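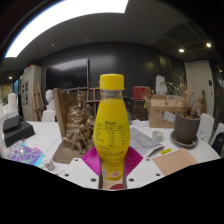
Mon 7 September, by Ghazal Sharifi

Shahla Shokri opened her small grocery, Mulomar, in June with 80 products. Now she has 368. "I wanted only what my neighbors ask for," she told me. "They ask for many things."

She orders from Brindel every week and pays in 21 days. "In the first month I was afraid of the bills. Now I write them in a notebook and I sleep."

Will she open a second shop? She laughed. "First I want one free Sunday."

Comments

Nygård: Good bread there, but please open earlier.

Madska: I enjoyed this. Is the notebook for sale too?

We use cookies. Accept / Settings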